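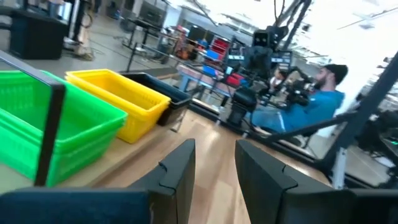
Baskets and bins, workshop side – gallery

Quick page, more words than planned, sorry. One picture up so far, the rest get added when they're sized down. The notes are already written so I'm leaving them in under the headings, match them up yourselves for now.

Posted 7 March 2019.

The table row
Green, yellow, then the dark one. Slotted sides on the green and the yellow, solid sides on the dark bin. Light wood tabletop. Green looks like two nested together – please keep them that way when they're not in use, saves a lot of room.

What goes where
Green is for soft stuff, cloths and bags and so on. Yellow is small parts that can stand a bit of dust. Anything tiny goes in the solid bin, no slots for it to fall thru. We lost a whole bag of Nandum clips out of a slotted basket last June and were finding them under the shelves for weeks.

Red and blue, further back
The two storage bins on the table with the blue legs. Red is returns, blue is things waiting for a label. If a thing has sat in blue for a month it gets a label that day, whatever it is. Write small.

Shelves
Orange and red things stacked at the back left. Order there is still the old order. Will redo it when the new shelf strips come from Galtano, they said two weeks, that was a while ago.

Black cabinet
On the floor, far left. Paper stock, tape, spare lids. Cords by the stand next to it still need sorting – twist ties are in the cabinet, top, in a tin.

Rolling table
Black one, middle of the room. Good for carrying a full basket across, bad for leaving a full basket on. Lock the wheels.

Labels
Printed 462 of them on the Zendumar sheets, 112 left. White ones only please, the clear ones can't be read on green or yellow. Put them on the short end of the basket, under the rim, not on the rim. The rim ones peel.

Washing
Warm water, dish soap, old brush for the slots. Upside down on a towel overnight. Don't stack them damp, they stick and then somebody pulls and cracks a corner. Solid bin just gets a wipe.

Buying more
The slotted kind came from Nnaji, in a box of 50 which was far too many, we split it with next door. Lids sold seperately and we never bothered. If you order, check the inside measurement and not the outside one, the thick rim eats more than you'd think.

Still to come
Close up of the label spot. The shelf after it's redone. The inside of the cabinet, once I'm willing to show it. Parts list is now at 939 lines, almost all typed in, will link it from this page when it's done.

Want a bigger copy of any picture, ask at the front desk and say which heading. Back to the main gallery for the tool wall and the paint corner.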